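Forums > Hardware > Servers and Storage > Thermal paste: how often do you redo it?

February 2025
Posted by rackmoth
6 min read

rackmoth
We have a batch of second-hand Prateck two-socket boards in a small server room, bought after their first owner's lease ran out. Idle temperatures look normal. Under sustained load a few of them run hotter than the rest, with the same airflow and the same fan curve. The site manager wants every board repasted on a fixed two-year cycle. I think that is too much handling for too little gain. What do others do?

oldcopper
Fixed cycle, no. Log the difference between inlet air and package temperature at a known load. Repaste when that difference drifts. Age alone tells you very little.

tinfoil_ned
Disagree. Drift logging works if you have a clean baseline, and second-hand boards never come with one. I would repaste all of them once on arrival, record the figures, then follow what oldcopper says.

rackmoth
Reasonable. The cost is labour. Each one has to be drained of jobs, pulled from the rack, opened, cleaned, pasted, closed and burned in.

sleet77
At Sonport we did 300 boards in one go and the average improvement was 2 degrees. The hot ones improved far more, but they were a small minority and we already knew which they were from the logs. I would not do the full set again.

tinfoil_ned
An average hides the point. If the hot ones were throttling, that is where the money went.

sleet77
They were in the logs before we started. That is my point.

oldcopper
Check mounting pressure before blaming the paste. Heatsink screws tightened in the wrong order tilt the cold plate, and you get a thick wedge of paste on one side. Work in diagonal pairs, a few turns each, to the torque on the label. Half the "dried out" paste I have been shown was a tilted sink.

gannet_b
Which paste? We moved to Nikia pads on anything that runs hot and cold all day. Paste gets pushed out at the edges after enough cycles. Pads are slightly worse on day one and stay there.

oldcopper
Pads are fine on a flat lid. On a bowed one they lose more than slightly.

rackmoth
Cleaning is the part I would like to standardise. At present it is alcohol and lint-free wipes, lid first, then the cold plate, with the processor left clamped in its socket throughout. 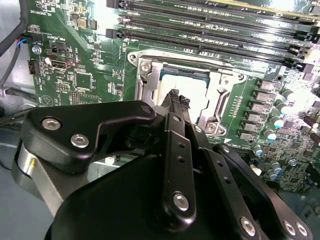

I don't want anyone opening the retention frame for a paste job. Old paste can hold a processor to the heatsink, so the sink gets a slight twist before it is lifted, with the machine still warm from load. If it will not move, it goes back under load for a while. Bent contacts cost far more than a hot package.

tinfoil_ned
Agreed on the frame. I would add a check with a torch round the edge of the socket afterwards for wipe fibres.

gannet_b
What is your burn-in? Ours is short and I suspect too short. Some pastes need hours at temperature before they settle.

sleet77
Overnight at full load, then compare the last hour with the first. If the last hour is hotter, remount.

rackmoth
Plan for March, then: repaste the hot ones only, log the rest against inlet temperature, and put the numbers in front of the site manager. I will post the before and after figures.

tinfoil_ned
Still think you should do the lot. Post the figures for the ones you leave alone as well.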